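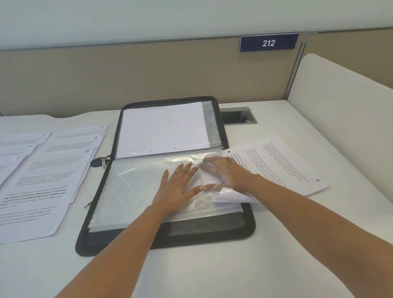
Every office I have worked in has told me that paper is finished. I still keep a zippered portfolio with clear sleeves in it, and I think more people should.

My case is a small one. I don't want the filing cabinets back. At Ackroyd we had a wall of them, and most of what was inside had been copied from somewhere else in the same wall. When the company moved everything to shared folders, I was glad to see the cabinets go. What went with them, though, was the habit of picking out the few pages that matter and keeping them together.

A shared folder doesn't ask you to pick. It will take 100 versions of a contract and never complain. A sleeve gets fat and stiff after a while, the zipper starts to catch, and you have to decide what comes out. I do this in March, after the yearly paperwork is settled, and it takes one cup of coffee.

My own portfolio has 24 sleeves. The front ones hold what I get asked for on short notice: the lease, the insurance summary, the current rate sheet. Behind those are instructions I refer to while my hands are busy and my screen is full of something else. At the back I keep blank paper, already punched, so I can take notes in a meeting and leave them where they belong.

People tell me sleeves are fussy, and they have a point. A page never wants to go in straight. The plastic clings to itself, and you need one hand to hold it flat and the other to work the sheet in under the edge. Cheap sleeves wrinkle in a month and throw glare back at you under office lights. I would still take that over a loose stack with a binder clip, which loses its bottom page the first time it goes in a bag.

The other complaint is that paper goes out of date. It does, and so does the file on the server, where the old copy sits next to the new one with almost the same name. When I put a new page in a sleeve I pull the old one out in the same motion — there is no room for both.

Two rules have been enough for me. One document to a sleeve, and nothing goes in unless I expect to need it away from my desk. Receipts fail the second rule. So do most meeting agendas, including nearly all of my own.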